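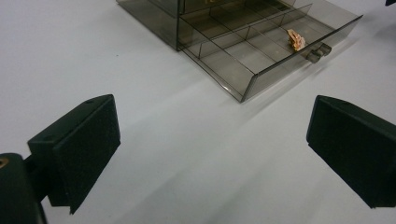
Eigenes Saatgut zu sammeln ist bei mir ganz harmlos losgegangen, mit einer einzigen Fleischtomate vom Wochenmarkt, die so gut war, dass ich die Kerne auf einem Stück Küchenpapier habe trocknen lassen. Inzwischen kommen jedes Frühjahr so viele Fragen in mein Postfach, dass ich die häufigsten hier zusammengetragen habe und immer mal wieder etwas ergänze. Ihr müsst das nicht von oben nach unten lesen! Angefangen habe ich mit Briefumschlägen in einem Schuhkarton, und das war ein Elend, weil immer irgendwo einer aufging und ich dann zwischen Dill und Möhre raten durfte. Für alles, was klein ist und ständig gebraucht wird, finde ich so ein rauchgraues, durchscheinendes Kästchen mit Schublade und lauter kleinen Fächern viel angenehmer: aufziehen, reingreifen, zuschieben. Was länger liegen soll, kommt bei mir trotzdem ins Schraubglas, dazu weiter unten mehr.

Startseite Balkon Beet Saatgut Rezepte Über mich Suche

Saatgut selber gewinnen: eure Fragen, meine Antworten

Womit fange ich am besten an?

Mit Tomaten, Bohnen, Erbsen oder Salat. Die bestäuben sich größtenteils selbst, da kann einem der Nachbargarten nicht so leicht dazwischenfunken. Buschbohnen sind das Einfachste überhaupt: ein paar Hülsen hängen lassen, bis sie pergamentartig sind und rascheln, dann auspulen. Meine Nachbarin Solange Lemaire hat das mit ihren Enkeln gemacht und die haben danach tagelang Bohnen nach Farben sortiert (sie wollten gar nicht mehr raus auf den Spielplatz).

Finger weg am Anfang von Kürbis und Zucchini. Die kreuzen sich munter durch die ganze Siedlung, und mit Zierkürbissen in der Nähe kann das richtig unangenehm werden. Wenn ein Kürbis oder eine Zucchini bitter schmeckt: ausspucken und alles wegwerfen, auch das schon Gekochte. Die Bitterstoffe sind giftig und gehen beim Kochen nicht weg.

Kann ich Kerne aus Supermarkttomaten nehmen?

Können schon. Meistens sind das aber F1-Hybriden, und was da im nächsten Jahr herauskommt, ist eine Wundertüte. Ich habe es einmal mit Cocktailtomaten probiert und drei ziemlich verschiedene Pflanzen bekommen, eine davon richtig lecker, eine mehlig, eine hat kaum getragen. Wer Platz hat und neugierig ist, soll das ruhig machen! Wer nur zwei Kübel auf dem Balkon hat, nimmt lieber eine samenfeste Sorte.

Wie war das mit dem Vergären?

Um die Tomatenkerne sitzt so eine glibberige Hülle, und die hemmt die Keimung. Ich drücke die Kerne mit dem Saft in ein Glas, gebe einen Schluck Wasser dazu, lege ein Stück Küchenpapier drauf und lasse das Ganze zwei bis drei Tage bei Zimmertemperatur stehen. Es riecht. Es darf auch ein bisschen Schimmel obendrauf sein, keine Panik. Danach viel Wasser drauf, umrühren, die guten Kerne sinken nach unten, den Rest abgießen und so lange wiederholen, bis das Wasser klar bleibt.

Nicht länger als nötig stehen lassen, sonst fangen die Kerne im Glas an zu keimen. Mir passiert über Pfingsten, als wir spontan weggefahren sind und ich noch späte Lagertomaten vom Händler ausprobieren wollte. War alles hin.

Ach so, trocknen bitte auf einem Teller oder einem Kaffeefilter. Vom Küchenpapier kriegt man sie nie wieder sauber runter (ich weiß, ich habe oben selbst damit angefangen, man kann das Papier notfalls mit aussäen).

Wie trocken ist trocken genug?

Bohnen: Fingernagelprobe. Wenn sich noch eine Delle eindrücken lässt, müssen sie länger liegen. Flache Samen wie die von Paprika sollten beim Biegen brechen. Bei feinen Sachen wie Salat oder Mohn gehe ich nach Gefühl und lasse sie lieber eine Woche länger liegen. Bitte nicht in den Backofen damit! Auch nicht »nur kurz bei 100 Grad«, wie mir jemand geschrieben hat, da habt ihr hinterher Knabberzeug und kein Saatgut.

Ein schattiger, luftiger Platz reicht völlig. Bei mir ist das der Kleiderschrank im Gästezimmer, obendrauf.

Dose, Tüte, Glas oder Fächerkasten?

Kommt darauf an, wann ihr das Zeug wieder braucht. Fächer mag ich für die laufende Saison, also für Radieschen, Salat und alles, wovon ich alle paar Wochen nachsäe. Ganz dicht sind solche Schubladen nicht, deshalb stehen sie bei mir weder im Bad noch im Keller. Durchscheinender Kunststoff lässt außerdem Licht durch, also weg vom Fensterbrett.

Für den Vorrat nehme ich Papiertütchen im Schraubglas, mit ein paar Löffeln trockenem Reis am Boden. Das Glas steht kühl und dunkel. Auf jedes Tütchen gehören Sorte und Jahr, und zwar sofort. Man denkt immer, man merkt sich das — ich habe hier eine Tüte, auf der steht »die guten«, und ich habe keine Ahnung, was die Guten sind.

Wie lange hält sich eigenes Saatgut?

Grob aus meiner Kiste:

Pastinake und Schnittlauch: ein Jahr, danach wird es Glückssache
Zwiebel, Lauch: ein bis zwei Jahre
Möhre, Bohne, Erbse: um die drei Jahre
Salat, Kohl, Radieschen: vier Jahre, manchmal mehr
Tomate, Gurke: fünf Jahre locker, ich hatte auch schon Tomatensamen, die nach 9 Jahren noch gekommen sind

Das sind meine Erfahrungen in einer normal geheizten Wohnung. Corentin Leclerc, mit dem ich seit Ewigkeiten Sorten tausche, hat einen richtig kühlen Gewölbekeller mit Entfeuchter und lacht über meine Zahlen.

Wie mache ich eine Keimprobe?

Zehn Samen auf ein feuchtes Küchenpapier, einrollen, in eine Tüte oder Dose, warm stellen. Nach einer bis zwei Wochen nachschauen und zählen, Paprika und Petersilie brauchen gern länger. Acht von zehn ist prima. Bei fünf säe ich einfach dichter. Bei zwei kommt die Tüte auf den Kompost, es sei denn, es ist eine Sorte, an der mein Herz hängt, dann kommt alles auf einmal in die Erde und ich rede ihr gut zu.

Kannst du mir Samen schicken?

Im Winter gern! Ich habe bei der letzten Runde bis zu 30 Umschläge an einem Abend gepackt und danach keine Zunge mehr gehabt (selbstklebende Umschläge, liebe Leute, bitte legt mir selbstklebende bei). Schickt einen frankierten Rückumschlag und schreibt dazu, ob ihr Balkon oder Beet habt. Ab Mai geht bei mir nichts mehr raus, da bin ich selbst bis zu den Ellbogen in der Erde.

In der Tauschliste stehen im Moment 59 Sorten, aber nicht von allen habe ich genug zum Abgeben. Von der kleinen gelben Tomate, die bei uns nur »Sabatier« heißt, ist dieses Jahr leider nichts übrig. Nawal Tahiri hat noch welche und bringt sie zur nächsten Tauschbörse mit.

Meine Möhre blüht nicht, was mache ich falsch?

Gar nichts, die braucht zwei Jahre. Im ersten Jahr macht sie die Rübe, im zweiten erst Blüte und Samen. Dasselbe bei Roter Bete, Pastinake, Lauch und den meisten Kohlsorten. In milden Gegenden kann man sie draußen lassen, ich grabe die schönsten im Herbst aus, schlage sie in feuchten Sand ein und setze sie im Frühjahr wieder raus. Und wenn bei euch am Wegrand die Wilde Möhre blüht, kreuzt die sich mit ein, dann kriegt ihr im Jahr drauf dünne weiße Würzelchen. Schmeckt holzig.

Darf man auch beim Schlussverkauf gekaufte Tüten noch aussäen?

Klar. Schaut auf das Datum hinten und macht im Zweifel die Keimprobe von oben. Bei Pastinake und Zwiebel würde ich nichts kaufen, was schon ein Jahr im Ständer hing, bei Tomaten greife ich ohne Bedenken zu.

Nächste Frage auf der Liste ist die mit den Samenkäfern in den Bohnen, die hat Kenza Ait Ali gestellt und die Antwort wird länger. Kurzfassung: trockene Bohnen im Schraubglas für ein paar Tage ins Gefrierfach, danach das Glas zulassen, bis es wieder Zimmertemperatur hat.

59 Kommentare Teilen Merken 100 Drucken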